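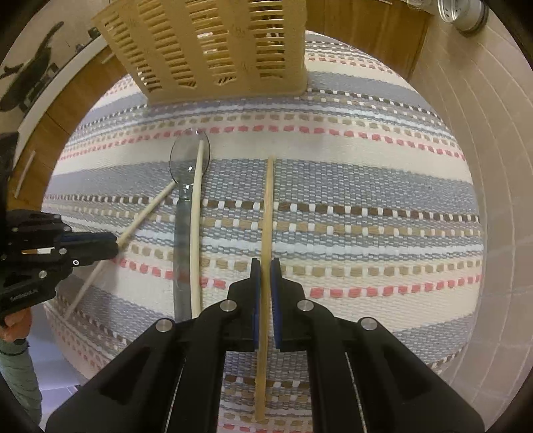

## 4. Sorting the utensils

Now for the fun part! By this point your Drevar drawer tray is assembled and you have a soft, flat place to work. Everything you pull out of the old drawer goes down on that surface first, and only then into the tray.

1. Spread a rug or thick towel on the floor. A woven one is great – chopsticks don't roll far on it, and plastic spoons won't pick up scratches.
2. Tip out one handful at a time. It's tempting to empty the whole drawer (I do understand), but small batches go much faster.
3. Pull out the chopsticks and lay them side by side, thin tips all pointing the same way.
4. Match them into pairs by length, then by thickness at the top end. Wooden ones vary more than you'd think!
5. Set any single chopstick apart. Hold on to it until the last handful is done, as its partner often shows up late.
6. Stack the plastic spoons bowl in bowl, with the handles lined up.

**Note:** Clear spoons are easy to miss on a patterned surface. Run your palm lightly over the rug before you fold it up.

**Caution:** Check wooden chopsticks for splinters as you go. Slide a dry cloth from the top end toward the tip, and throw out any stick that snags.

### Filling the tray

7. Slide the long divider into the second slot from the left. You should feel a small click.
8. Put the paired chopsticks in the long channel, tips toward the back. It holds 10 pairs comfortably, or 20 single sticks if yours don't match and you're happy that way.
9. Place the spoons in the wide compartment, bowls down.
10. Leftover singles go in the short front slot – they make lovely plant markers in March, when the seedlings come up.

**Note:** If you bought the Phromma insert, fit it before step 9. It lifts the spoons just enough to grab one without digging.

**Caution:** Don't force the divider. If it sticks, take it out, turn it end for end and try again.

Give the rug a good shake outdoors when you're done, then go on to section 5, Fitting the tray in the drawer.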